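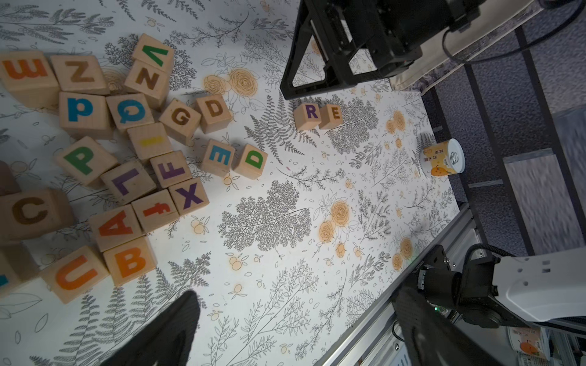

Cuaderno de visitas | Automatización y talleres

Martes, primera hora de la tarde

La delegación llegó a las instalaciones de Stilovia con algún retraso, debido a las obras en la carretera de acceso. Nos recibió la ingeniera Merja Pelkonen, responsable de demostraciones, quien entregó las acreditaciones y leyó en voz alta las normas de seguridad: no rebasar la línea pintada en el suelo, no apoyarse en los perfiles de las mesas y mantener los teléfonos en silencio. Firmamos 17 personas en el registro de entrada. La señora Derkach, que figuraba en la convocatoria, excusó su asistencia y será informada por escrito.

La primera parte de la jornada de puertas abiertas transcurrió en la sala de conferencias. Hryhorii Zhuravel expuso el origen del programa Zorovier, dedicado a la manipulación de objetos pequeños mediante brazos robóticos, y dio cuenta de las fases cumplidas hasta junio. La exposición fue correcta, quizá demasiado extensa en lo referente a la financiación. Tomé nota de dos cifras: 200 demostraciones registradas para la tarea de las letras y un máximo de 50 minutos por turno de operador. Pregunté si dicho máximo respondía a una norma interna o a una recomendación externa. El señor Zhuravel indicó que se trataba de una norma interna, revisable cada trimestre.

Pasamos después al laboratorio. La tarea preparada para los visitantes consiste en componer palabras breves con cubos de madera, cada uno con una letra pintada. Los cubos se amontonan a un lado de la mesa y el sistema debe escoger los que corresponden y alinearlos en la parte despejada. La mesa estaba cubierta con un paño blanco de motivos botánicos, con helechos grises y rosas anaranjadas. Marta Kostiuk, encargada del puesto, señaló que el estampado es deliberado, por cuanto un fondo uniforme facilita en exceso la localización de los objetos.

En uno de los momentos que pude observar de cerca, la R morada y la E marrón se hallaban ya una junto a otra, separadas del montón. Entre los cubos restantes los había con letras mayúsculas y minúsculas, en posiciones muy diversas; la A anaranjada, por ejemplo, estaba volcada de costado. Una lata pequeña, con un personaje de dibujos animados y caracteres chinos en la etiqueta, compartía la mesa con las letras. La señora Kostiuk explicó que el procedimiento admite objetos ajenos a la tarea y que el sistema no debe tocarlos.

El señor Kravchuk, miembro de nuestra delegación, planteó si sería posible emplear letras con tildes o la eñe. Se le respondió que el juego de cubos disponible no las incluye y que la petición se trasladaría a Urkell, proveedor del material didáctico. Solicité que constara en el acta, habida cuenta de que nuestros centros trabajan en español y la cuestión no es menor para nosotros.

Hubo asimismo una consulta acerca de los dedos de las pinzas, negros y de punta redondeada. La ingeniera Pelkonen manifestó que se inspeccionan al término de cada turno y que el desgaste se anota en una ficha aparte. No se nos mostró la ficha. Convendrá pedirla.

Valentyna Tkachenko cerró el recorrido con un turno de preguntas de carácter general. Se habló del mantenimiento del cableado, del nivel de ruido y de la edad mínima recomendada para los grupos escolares, asunto sobre el cual no existe todavía criterio definitivo. A mi juicio, una visita de alumnos requeriría grupos más reducidos que el nuestro: las personas situadas en segunda fila apenas alcanzaban a ver el paño.

Regresé al despacho poco antes de las siete. Queda pendiente remitir el agradecimiento oficial a Stilovia, adjuntar el programa impreso y reclamar el duplicado de mi acreditación, que dejé por descuido en el mostrador de la entrada.

Contacto | Aviso legal | © Cuaderno de visitas. Todos los derechos reservados | Volver arriba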